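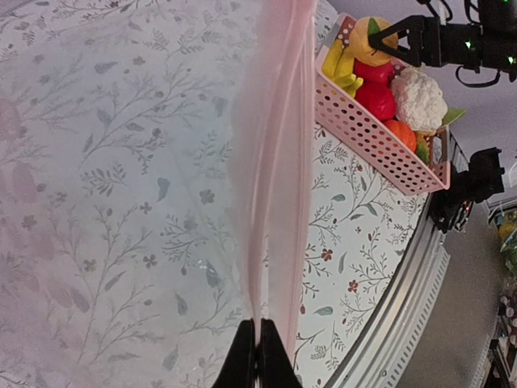 Translucent pink material over a cloth printed with stems and blossoms.

Put the Feeding Amount in Grams

By Florêncio Louro
July 15, 2020

The cup should be dropped as a unit for dry pet food. It should come off the back of the bag, and it should come off the instruction sheets that owners leave with kennels and sitters. A kitchen scale costs less than a mid-size bag of kibble and gives the same answer to whoever is standing over it.

A cup is a unit of volume. What the animal needs is a quantity of energy, and energy follows weight much more closely than volume. Between the two sits the density of the kibble, which changes with the size and shape of the pieces, how far the bag has been emptied, and whether the person scooping shakes the cup level. The label usually assumes a standard measuring cup, leveled. The person doing the feeding may own a coffee mug.

My own dog eats Trerkia, a dry adult food. The bag lists 370 kcal per cup in large type and the gram weight of that cup in small type underneath. Her ration is 307 grams a day, split into two meals. In April I had three members of my household scoop what each considered half of that by cup, using the same scoop and the same bag. The lowest and highest portions differed by 14 grams. Over one meal this does not matter. Over a year of meals, always with the same heavy-handed person, it is enough food to show on the vet's scale.

Small animals get the worst of it. A cat's daily allowance may be well under a cup, so the instruction comes as a fraction, and a third of a cup is hard to judge by eye. An error that a large dog would absorb is a real share of what the cat eats all day. Owners of overweight cats are then told to cut the amount by a tenth, and there is no tenth on a plastic scoop.
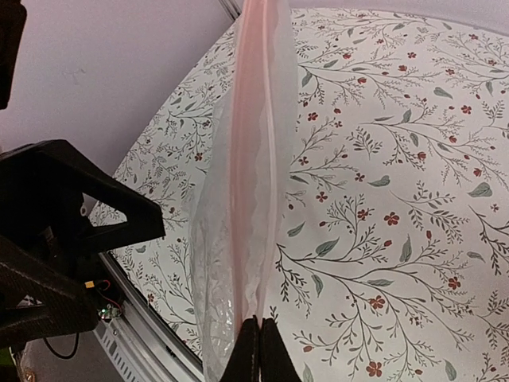

The usual objection is that people will not weigh food twice a day. I accept that some will not. Weighing does not have to happen twice a day, though. A week of meals can be weighed out in one sitting and stored in closed portions, and the twice-daily task becomes opening one. Graça Simões, who runs the intake desk at the Funirach kennels in Paiva, asks owners of dogs on weight plans to do this before a stay. She tells me the instruction sheets got shorter as a result. "One portion, morning and evening" leaves little to interpret.

A second objection is that the energy content of the food varies from batch to batch, so precision in grams is false precision. It does vary. Adding a second source of error on top of the first is a poor answer to that, and the scoop error is the one the owner can remove.
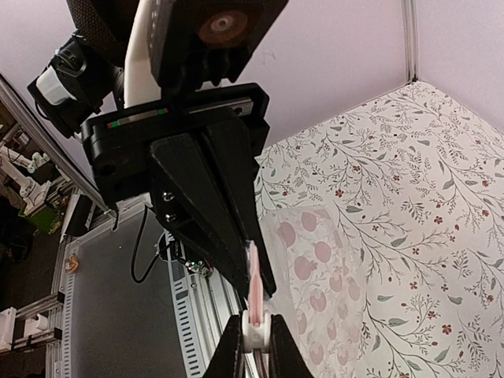
Manufacturers could do a good deal with little effort. The feeding chart could give grams first and cups in parentheses, and any scoop supplied with the food could carry a line marked in grams for that food alone. Lilleo, the other brand I have fed, puts a scoop in the bag with no marks at all. It also ends up buried in the kibble, and people substitute whatever is at hand. A fixed place for the tool solves that part; a plain upright holder is enough, along the lines of the white cylinder in the photo with the lower end of the pink piece resting in it. Keep it beside the scale and the marked scoop stays in use.

Some animals are fed freely and hold a steady weight, and their owners have no reason to change. Anyone changing foods should weigh for at least the first bag, because two foods that look alike in the bowl can differ widely per cup. The same goes for anyone handing an animal over to another person. Write the number of grams on the sheet, name the food in full, and leave the scale on the counter with a fresh battery in it.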